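Recording Two-Arm Shelf Demos by Teleoperation in Simulation

Before you record anything you plan to keep, load the shelf task, leave both arms parked over the table, and check how it looks from the camera the policy will learn from.
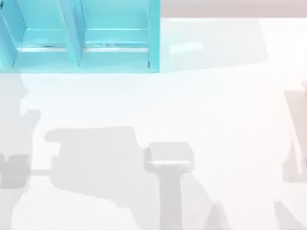

Start with the leader arms. Move each one through its full range by hand and watch the follower in the simulator. If a joint lags or jumps, run the zeroing script again. At Pleltdale we do this at the start of every session.

Next, set the control rate. Ours is 40 Hz. A lower rate works for slow reaches but makes the last bit of a placement choppy.

Open a new session in Lulance and type the operator's name. Naa Addo and Kwesi Ametepe record under separate names so their styles can be compared later.

Now do seven practice runs with saving turned off. Reach toward one compartment, stop short of the shelf floor, then lower and release. Keep the idle arm still. If you let it drift, the policy will learn the drift.

When you are ready, press the left pedal to start and the right pedal to stop. Begin each episode from the same parked pose. Pause briefly after the release, then back straight out before turning the wrist.

Throw out any episode where you bumped a divider or had to try the grasp twice. Recovery demos go in their own folder.

Our first usable set had 214 episodes, after we dropped 29. Dede Arthur replays every file at double speed before training and marks the bad ones in the session log.

If replay does not match what you recorded, check that shadows and lighting are set the same in both configs. Then check the random seed.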